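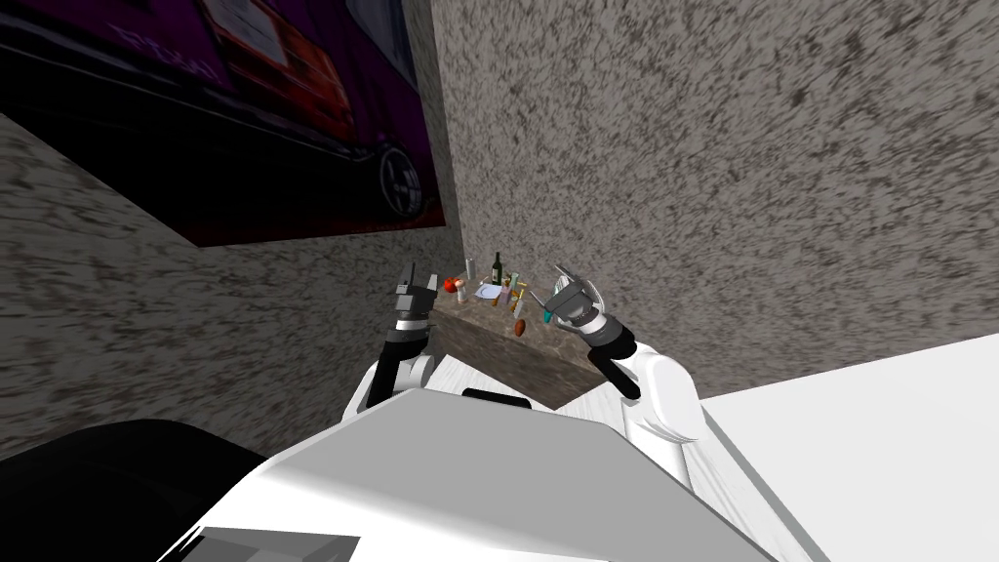

I've been using the Kendeck tabletop kit for a while now, and this repo is where I keep my recordings, my config files and a pretty long list of opinions. Kendeck is a simulated two-arm workstation you drive yourself: you get the robot, a handful of rooms, a bin of kitchen-type props and a recorder that saves whatever you do. I bought the hobby license, so everything below comes from that one. The room I use the most is the counter one, with a wine bottle, a plate, a glass and a few bits of food packed close together, and that teal thing in the right gripper is what I spend most of my time moving around. It's a good practice spot because the bottle is tall and it's so easy to clip it on the way past!

Last updated 6/11/18.

## What's in the repo

- `episodes/` has 1352 recordings, all driven by me by hand
- `rejects/` has 91 more that I didn't want to delete (bad starts, frozen controls, one where I sneezed)
- `configs/` has my camera and arm settings
- `notes.md` is messy, sorry

Every episode is capped at 1000 steps. That's a Kendeck default and I left it alone. If you're slow like me you will hit it now and then, and the recorder just stops and saves what it has. Those are tagged `timeout` in the index file so you can skip them.

## Getting it running

1. Install the kit and log in once so it grabs your license.
2. Copy `configs/counter.cfg` into your Kendeck settings folder.
3. Run `replay.py` with an episode number.

You'll want the Hoarau prop pack too, or some of the food comes up as gray boxes. It's a separate download and the installer doesn't mention it anywhere, which cost me an evening.

## What I like

The arms feel good. I was expecting the floaty video game thing where everything slides, and it's much closer to pushing real weight around (well, as close as I've gotten from a desk chair). Small moves near the counter stay small. When I let go of the controls the arm stays where I left it, and that alone makes it nicer than the Besport trial I had before, where the wrist kept drifting and I spent half my time fixing it.

I also love the default camera. You're looking down over the robot's own body at the counter, with an arm on each side, and after a few runs I stopped thinking about which stick did what. The view does tilt on you, so give yourself a few throwaway episodes before you keep any.

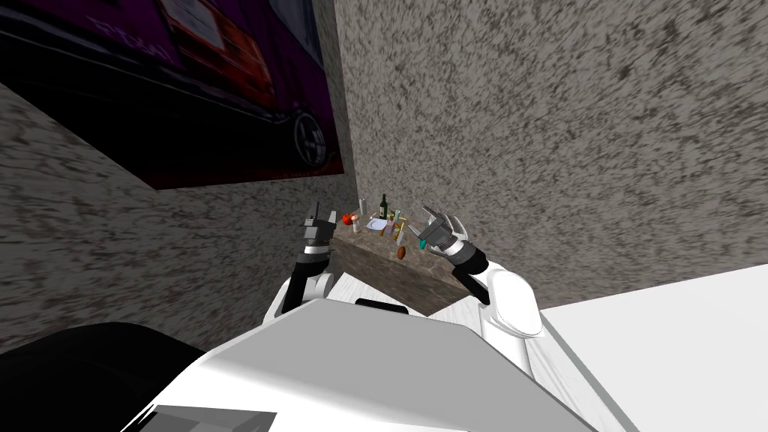
Switching between arms is one button, and you can park one while the other works. I do that a lot. I'm not great at driving both at once, so most of the set is one arm doing something and the other one hanging out off to the side. If you're after real two-handed work (passing things across, holding a plate while you load it), you won't find much of it in my recordings. The kit can do it, I'm just clumsy.

## What bugs me

- Grip strength is a single slider for both hands. Why?
- Props can end up touching each other at reset, and then they twitch. I restart when I see it, but a few twitchy ones are probably still in `episodes/`.
- The recorder names files by time, so if your clock changes in March like mine does, the sort order gets weird. `fix_names.py` sorts that out.
- Support answers fast, but the answer is usually "try version 2." I'm on version 2.

## Using the data

Each episode has the camera frames, the arm positions and the gripper commands, one row per step. There are no text labels. I started writing them and got bored, so if somebody wants to add some I'd be thrilled to merge it.

Things to know before you train on it:

- One driver, me, and I'm right-handed. It shows.
- I got better as I went. Low-numbered episodes are wobbly, so maybe don't treat them as good examples of anything.
- It's all simulated. I haven't tried any of it on a real robot and I don't own one, so I can't tell you how well it carries over.
- Clear glass is hard for me to judge on screen, and I go around it wide.

## Would I buy it again?

Yep, for practice and for making small sets like this one. If you need lots of different rooms I'd wait, the hobby license is thin there and the add-ons get pricey.

Recordings and scripts are free to use, and a link back is nice. The props and rooms belong to the people who made them, so please don't pull those out and repost them. Bugs go in the issues tab, and please put the episode number in the title!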